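Gudus Interiors Support
Ticket 1990 – Skarnetti wallpaper, seams lifting
Status: Open
Opened by: Orest Dovhaniuk
18 Apr 2021

Third message on this. Your last reply says the seams are lifting because of "normal seasonal movement in the wall." The paper went up in November. The walls are plaster over brick and they've stood there a lot longer than your paste has. I don't buy it.

For the record, I used Drerkia ready-mixed paste, the one your store told me to use. I left every drop to soak for 9 minutes as printed on the label. Sizing coat first, left for 48 hours. Three seams have opened since then, all on the outside wall, none on the others.

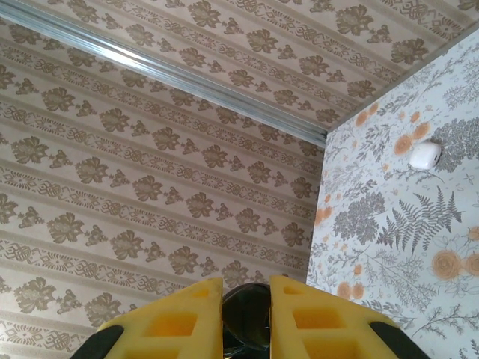 What I've tried so far

1. Seam adhesive from a tube, rolled flat. Held for a week on two seams, then the edges curled again.

2. Dehumidifier in the room day and night, on your agent's advice. No change I could see, apart from the electric bill.

3. Slit one edge and lifted it to look. The paste underneath was powdery and came off on my finger. The sizing under it was sound. That points to the paste – or to a bad tub of it – and I'd like somebody to say so or explain why I'm wrong.

Reply from Gudus support

Hi Orest, thanks for the extra detail. Could you send the batch number from the tub? We can also offer a free tube of Hordiienko seam repair while we look into it.

Reply from Orest Dovhaniuk

Batch number was in my first message. It's still there if you scroll down. I don't need more glue in a tube, see step 1. Please test the batch and leave the ticket open until you have.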